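Notes from the Supply Closet: The Box Situation

The Craddock Building swap shelf has moved from the second floor to the ground floor, and the move has taught us a few things about cardboard. Mostly that we own too much of it, and that none of it is the right size.

As of September, the closet by the mailboxes held 413 flattened boxes. We know this number because the insurance form for the Dullitz Street storage room has a line for it, and somebody in the office takes forms seriously. The plan was to recycle the lot. Then the swap shelf got its moving date and every one of those boxes became precious overnight, including the ones with no bottoms.

If you are packing up your own unit for the repainting in the east wing, please help yourself. The good ones go early. What's left by noon tends to be the long skinny kind that once held a curtain rod and will now hold a different curtain rod.

A word on nesting. Several residents have started putting a small taped box inside a bigger one, and we have decided to be in favor of it. It keeps the little stuff from wandering, and it spares you the tape job where the bottom is mostly hope. Please write your unit number on the outer box as well as the inner one. Last month we had 6 parcels labeled only on the inside, and we learned whose they were the slow way.

Please also cross out whatever the box used to say. The Groludero pantry drive got a carton marked for crackers that turned out to contain extension cords, and feelings were hurt. 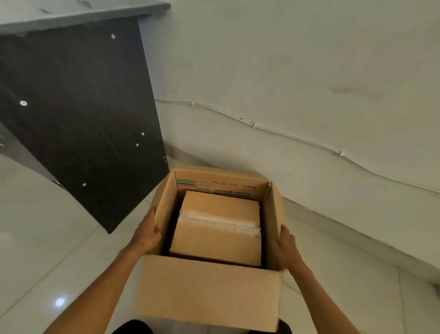 A box within a box, the outer one still advertising cappuccino and double chocolate.

Furniture is a separate matter. Meto will pick up large pieces from the loading door, but only if they are already there when the truck arrives. Panels and shelves should be taken apart, with the screws in a bag, and the bag taped to something you would notice losing. Leave your request at extension 728 before 4 p.m.

Packing tape is in the top drawer at the front desk. The dispenser is supposed to be there too.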